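4.2 Shelf life and repeat purchase

Shops in the Usik sample placed orders with their wholesalers every 10 days on average, and small packets of fried snacks made up the largest share of each order. Owners gave two reasons: the packets keep well in hot weather, and customers who come in for rice or soap will often add one at the till. Stock was rotated by hand, with older packets moved forward in March, before the hot months. None of the shops kept written records of this.
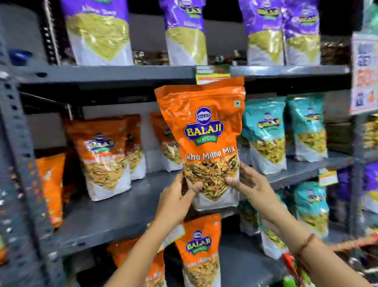
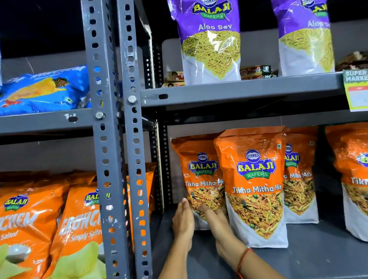
Figure 3. Balaji Wafers packets and metal store shelving.

Dexter Lagman, commenting on an earlier draft, wrote that rotation by hand works only while one person does the ordering, and that in the Bason shops, where two or three relatives share the job, older packets were left at the back until they had to be sold at a loss. We did not ask who placed the orders, so the point cannot be tested with our data. The Grorkach survey, which covered 800 households, did ask about spoiled goods, and its results are taken up in section 5.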